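パソコン修理と再生の店「Bondside」で、いっしょに働いてくれる人を探しています

こんにちは、Bondsideの店主です。求人の文章を自分で書くのは久しぶりで、昨日の夜から何度も書き直しています。求人サイトのひな形を使えば早いんですけど、あれで書くとどこの店だか分からなくなるんですよね。なので今回は、お客さんと話すときと同じ調子でいきます。ちょっと長いです。お茶でも用意して読んでください。

うちは、古いデスクトップやノートを預かって直したり、使わなくなった本体を引き取って、整備してまた売ったりしている小さな店です。始めて11年になります。商店街のいちばん奥、豆腐屋さんの向かい。看板が小さいので、初めての方はだいたい一度通り過ぎます(面接に来る方も気をつけて!)。

お客さんはほんとうにいろいろです。家計簿のソフトが古いOSでしか動かなくて、どうしてもこの機械でないと困るという方。お子さんの写真が全部入ったまま起動しなくなって、半分泣きながら抱えてくる方。ゲームがしたいのでお年玉でグラフィックボードを足したいという中学生。近所の設計事務所さんや歯医者さんの保守も少しやっています。

募集するのは、受付と作業の両方をやってくれる人、一人です。

午前中は受付が中心になります。持ち込まれた機械の症状を聞いて、伝票に書いて、お預かりの説明をする。これがけっこう大事で、「動かない」と言われても、電源が入らないのか、画面が映らないのか、ネットにつながらないだけなのかで、そのあとの作業がまるで変わります。お客さんは専門用語を知らなくて当たり前なので、ふだんの言葉で聞き出せる人だと助かります。電話も出てもらいます。一日中鳴っている日もあれば、一本も来ない日もあります。

午後は奥の作業台です。フタを開けてほこりを取り、メモリを差し直し、ディスクの健康状態を調べて、必要なら交換する。最初の一か月は私が横につきます。いきなりお客さんの大事なデータを触ってもらうことはないので安心してください。練習用の古い本体が棚にたくさんあって、好きなだけばらして組んでもらって大丈夫です。

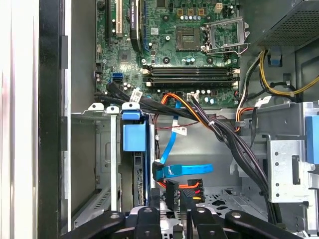
Margit Kiss

サイドパネルを外したタワー型を見て「うわ、楽しそう」と思った人は、たぶん向いています。緑のマザーボードに細かい部品がびっしり並んでいるのを見ると、私はいまだにちょっとわくわくします。「うわ、こわい」と思った人も、応募をやめないでくださいね。私も最初に拡張カードを抜いたときは手が震えましたし、ツメの外し方が分からなくて30分にらめっこしました。慣れます!

経験は問いません。資格も要りません。お願いしたいのは、分からないことを分からないと言ってもらうこと、ネジをなくしたら黙っていないこと(なくすのは全然いいんです、私もなくします)、それからお客さんの機械の中身をよそで話さないこと。最後のひとつだけは本気で守ってください。修理の仕事をしていると、人の家の引き出しを開けているような気分になることがあります。見えてしまったものは、その場で忘れる。そこは採用のときに書面でも約束してもらいます。

力仕事も多少あります。引き取りの日には本体やモニターをまとめて運びます。台車はありますが、店の入口に段差がひとつあって、そこだけは持ち上げないといけません。腰に不安のある方は面接で言ってください。運ぶのは私ともう一人でやれるので、それで不採用にすることはありません。

そのもう一人というのがフロリンさん(Florin Vladさん)です。ノートの分解がとにかく速くて、液晶の交換はほとんど彼の担当です。口数は少ないですが、聞けば何でも教えてくれます。日本語と英語のどちらでも話せるので、日本語がまだ勉強中という方の応募も歓迎です。伝票は日本語なので、ひらがなとカタカナが読めて、簡単な漢字を調べながら書ければ十分です。

条件を書きますね。

勤務日:週4日。曜日は相談して決めます
時間:10時から18時まで(昼休み1時間)
時給:1,400円。見習いの一か月も同じ額です
交通費:実費を支給
残業:ほぼなし。年度末だけ少し忙しくなります
服装:自由。ただし静電気のたまりやすいフリースとセーターは、作業台では脱いでもらいます
その他:エプロンと工具は店で用意します。自分のドライバーを使いたい方は持ち込みOK

学校の都合などで週3日がいいという方も、まずは相談してください。逆に週5日はいまのところお約束できません。仕事の量に波があるので、無理に増やしてあとで減らすようなことはしたくないんです。

それと、お給料とは関係ないですけど、引き取った部品で自分用の一台を組むのは自由です。売り物にならない傷ありのケースとか、世代の古いカードとか、もらってくれるとむしろ棚が空いてうれしい。前にいたウサさん(Usa Duangkaewさん)は、うちで余った部品で組んだ一台をいまも家で使っているそうで、10月に顔を出してくれたときにその話でずいぶん盛り上がりました。ウサさんは地元に近い会社に移ったので、いまは受付がぽっかり空いています。それで今回の募集です。

応募の方法は、店あてのメールか、直接の来店でお願いします。メールの場合は件名に「求人3236」と入れてください。お名前、連絡のつく電話番号、来られそうな曜日、それから、いままでに何かを直したことがあればその話を少し。自転車でも、服のボタンでも、炊飯器でもかまいません。直せなかった話でもいいです。志望動機は書かなくていいです。履歴書は面接のときに持ってきてください。手書きでも印刷でも、どちらでも。

面接は店の奥でやります。私と30分くらい話して、そのあと時間があれば練習用の本体をひとつ、いっしょに開けてみましょう。上手にできるかどうかを見るテストではないので、気楽に来てください。汚れてもいい服だと安心です。お返事は一週間以内に、採用でも不採用でも必ずします。

締め切りは決めていません。いい人が見つかったらこのページを下げるので、まだ読めるうちは募集中だと思ってください。電話での問い合わせも大丈夫ですが、作業中で出られないことがあります。留守電に名前と番号を入れてもらえたら、閉店までに折り返します。

2026年1月
Bondside 店主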